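Inicio | Asignaturas | Apuntes | Prácticas | Foro | Contacto

Iniciación a los bolos: tema 3. La línea, el repuesto y la cuenta

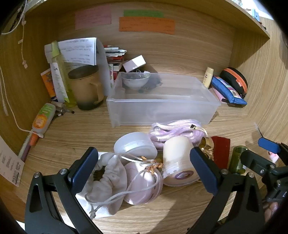 Notas de papel pegadas al panel, bajo el estante.

En el tema anterior nos quedamos en la aproximación de cuatro pasos, y ya vimos que la mayoría lanzáis con bastante más brazo del necesario. Hoy toca lo que a mí más me gusta de todo el curso: saber adónde va la bola, qué hacer con los bolos que se quedan en pie y cómo se traduce todo eso en el marcador. ¡Es el día en que los bolos empiezan a parecer un deporte de precisión!

1. La pista como mapa

La pista tiene 39 tablas, numeradas desde el lado de la mano con la que se lanza. Un diestro cuenta desde la derecha y un zurdo desde la izquierda, así que cuando yo diga «tabla 10» cada uno piensa en la suya. Las flechas están colocadas cada cinco tablas: la primera en la 5, la segunda en la 10, la tercera en la 15, y la central en la 20.

Apuntad a las flechas. Los bolos están a 60 pies de la línea de falta (18,29 metros) y las flechas quedan mucho más cerca, a unos 15 pies, de modo que cualquier desvío se nota antes y se corrige mejor. Quien viene de jugar los domingos con amigos suele mirar el bolo 1 todo el rato, y cuesta quitarse la costumbre, pero en un par de sesiones los ojos se van solos a la flecha.

Para un diestro, el punto de entrada ideal está entre el bolo 1 y el 3. Para un zurdo, entre el 1 y el 2. A ese hueco lo llamaremos «bolsillo», que es como lo oiréis en cualquier bolera. Una bola que entra de lleno por el centro del bolo 1 derriba muchos, sí, pero deja unas separaciones horrorosas.

2. El aceite

La pista lleva aceite en la parte delantera y va seca al final. Donde hay aceite la bola desliza, y donde no lo hay agarra y gira. En las prácticas usamos el patrón que en clase llamamos Vurkumby, bastante generoso en el centro y ligero por fuera, y que perdona mucho a quien falla un poco hacia el exterior. Después de las vacaciones, en noviembre, pasaremos al Skaso, más plano y bastante más antipático. ¡Os va a encantar, aunque el primer día no lo parezca!

El aceite cambia durante la partida, porque cada bola se lleva un poco y arrastra otro poco hacia delante. Si vuestra bola empieza a entrar demasiado alta sin que hayáis cambiado nada, moved los pies hacia el lado de la mano de apoyo: un diestro, a la izquierda. La regla de partida es dos tablas con los pies y una con la mirada.

3. Repuestos: el sistema 3-6-9

Aquí se ganan las partidas de nivel medio. Partimos de la posición de pleno y movemos solo los pies, manteniendo la misma flecha. Para un diestro:

Bolo 1 o bolo 5: sin cambios.
Bolo 2 u 8: tres tablas a la derecha.
Bolo 4: seis tablas a la derecha.
Bolo 7: nueve tablas a la derecha.
Bolo 3 o 9: tres tablas a la izquierda.
Bolo 6: seis a la izquierda.
Bolo 10: nueve a la izquierda.

Los zurdos invierten el sentido y también los bolos (el 10 pasa a ser el 7, el 6 pasa a ser el 4, etcétera). Muchos jugadores acaban prefiriendo tirar al 10 cruzado, con bola recta y otra flecha. Me parece estupendo, pero primero aprended el sistema tal cual y luego lo estropeáis a vuestro gusto.

4. La cuenta

Una partida son diez cuadros. En cada uno hay hasta dos lanzamientos, salvo el décimo, que puede tener tres.

Cuadro abierto: se suman los bolos derribados.
Semipleno (/): diez más lo que se haga en el lanzamiento siguiente.
Pleno (X): diez más los dos lanzamientos siguientes.

Vamos con un ejemplo de tres cuadros. Primero, pleno. Segundo, 7 y semipleno. Tercero, 9 y fallo.

Cuadro 1: 10 + 7 + 3 = 20.
Cuadro 2: 10 + 9 = 19, acumulado 39.
Cuadro 3: 9, acumulado 48.

Fijaos en lo que pasa si en el tercero cerramos el semipleno en lugar de fallar. El cuadro deja de valer 9 y pasa a valer 10 más la bola siguiente. Un solo bolo puede suponer 11 puntos de diferencia si después viene un pleno. Por eso insisto tanto con los repuestos.

5. Ejercicios para la próxima sesión

a) Calculad el total de una partida con semipleno en todos los cuadros, derribando siempre 9 en el primer lanzamiento, y 9 también en la bola extra. (Solución: 190.)

b) Lanzad 22 bolas a la segunda flecha sin mirar el resultado en los bolos. Apuntad solo la tabla por la que ha pasado la bola.

c) Ejercicio Suren, por parejas: uno lanza y el otro dice en voz alta el bolo que hay que atacar. Quien lanza tiene que colocar los pies antes de coger la bola.

La hoja de anotación es la Jankauskaitė, la de las casillas anchas. Traedla impresa, que en la bolera no hay impresora.

Apuntes revisados el 1 de junio de 2023

Comentarios (4)

bolera_norte: Muchísimas gracias por lo del 3-6-9, llevaba años moviéndome al revés con el bolo 10.

Zurda62: ¿Podríais subir la tabla para zurdos escrita entera? Me lío al invertir las dos cosas a la vez.

pinpin: En el ejercicio a) me salía 189, se me había olvidado la bola extra como siempre. Ya está.

marcador: ¿El tema 4 incluye el décimo cuadro con tres plenos? Es lo que peor llevo.

Anterior | Índice | Siguiente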